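Keep the planner boring

Most of the talk I hear about two-armed robots is about the model. How big is it, how much data went in, does it work on a table it has not met before. I work on the layer under that, the part that turns a wish into joint motion, and I think it gets too little attention.

Take sweeping. A scoop in one hand, a brush in the other, a few scraps on a tabletop and a wastebasket at the back. At Ladefoged we have logged 1,285 attempts at jobs of this kind, and in 263 of them a person had to stop the arms. I read all of those logs in March. Bad perception was to blame for a handful. The rest came down to timing between the two arms, stale poses, or a planner that changed its mind halfway through a stroke.
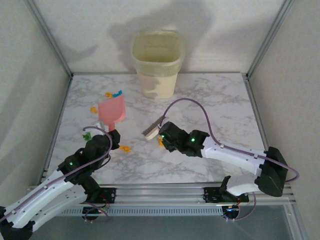 Should one planner run both arms?
For contact work, I think so. Two planners passing messages will agree most of the time, and the brush will hit the scoop the rest of the time.

Kristof De Haan, who wrote most of our Stukar scheduler, disagrees with me. He likes separate planners because each one is easy to test. I grant him that. But a test that passes for each arm alone says little about the pair, and the pair is what we ship.

My other complaint is about tools. A planner should treat a brush as part of the arm once it is held – length, width, bristles and all.
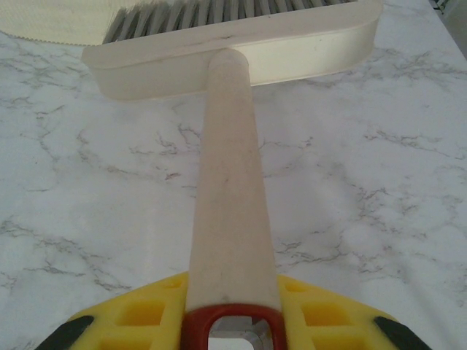

Too many stacks still plan for the bare gripper and add a safety margin of a few centimeters. The margin is too big near the basket and too small at the far end of the tool. We replaced ours with a measured tool frame and a replan limit of 2 per stroke. It took about 400 lines of code, and Vibeke Ketilsson reviewed it in an afternoon.

I would like to see more teams publish this sort of fix, along with the logs that led to it.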